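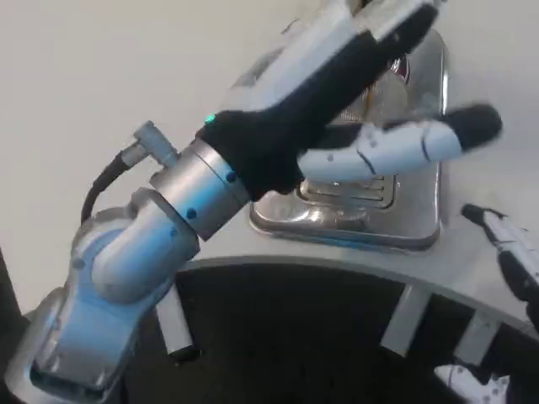

Filed under: Community Projects / Modding / Grant Reports

Interim Progress Report to the Holmgren Fund
Project: Drallach Overhaul, a free modification for the sandbox game Vurgate
Reporting date: 2023-07-14

1. Status

The Drallach team is pleased to submit its interim report for the current grant. Work on the new world generator is complete and has been merged into the public build. Work on multiplayer stability is behind schedule, as set out in section 3. The remaining budget is sufficient to finish the approved work, and no additional funds are requested.

2. Work completed

The grant agreement called for seven new regions. All seven can now be reached in a standard game without console commands. Five have full sets of plants, creatures and crafting recipes. The marsh and upper plateau regions have terrain and weather only, and their recipes are in review.

The public issue tracker received 623 reports during the period, a large share of them duplicates of a single crash that occurred when a player crossed a river border while riding. That crash was fixed in the second test build. Reports are now sorted by region before they are assigned, and the backlog has been shorter since the change.

World loading was rewritten to read neighboring map sections in the background. Players on older computers had asked for this change more often than any other. Saved games made with the January build will open in the current build, but bridges placed near the old map edge may need to be rebuilt by hand.

The recipe book can now be searched by ingredient. Text for the book has been moved out of the code and into plain files so that translators can work on it directly.

3. Delays

Multiplayer testing was to have been finished in this period. The Drornier server tool, on which the test setup depends, changed its method of storing player inventories, and items were lost when players moved between regions. The team chose to halt testing and write a conversion step. The conversion step is done. Testing resumed with 22 players on one server and will be extended to the larger public server once the inventory logs are clean for two consecutive builds. 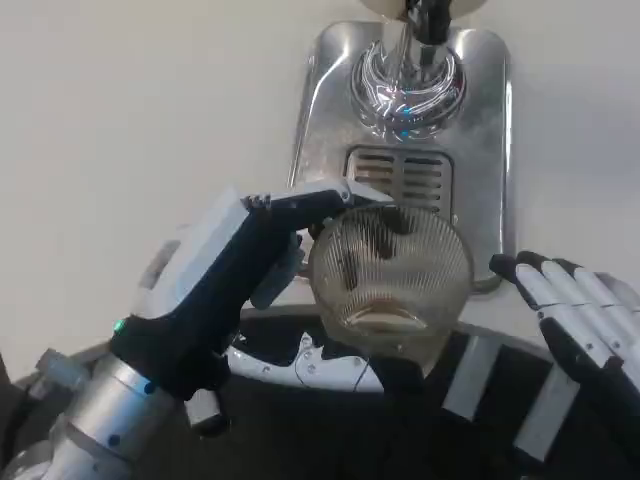
Will existing players have to pay for the finished version?

The finished version will be free to download, as the grant agreement requires, and players will need only their own copy of Vurgate. Donations remain optional and do not unlock any content.

4. Budget

Spending to date is within the approved categories. Server rental cost less than planned while multiplayer testing was halted. With the Fund's consent, the team proposes to move $300 of the unspent rental money to sound work for the marsh region. Receipts are attached to the financial form submitted separately. Payments to contributing artists were made on delivery, and none are outstanding.

5. Next period

The team will complete recipes for the two unfinished regions, resume the public server tests and publish a guide for authors who wish to make their own add-ons compatible with Drallach. A first draft of the guide is with outside modders for comment. The settings menu will also be revised, as several options still carry their development names.

The team requests a written decision on the proposed transfer in section 4 before sound work is commissioned.

This site uses cookies to remember your display settings. By continuing to browse, you accept our cookie policy.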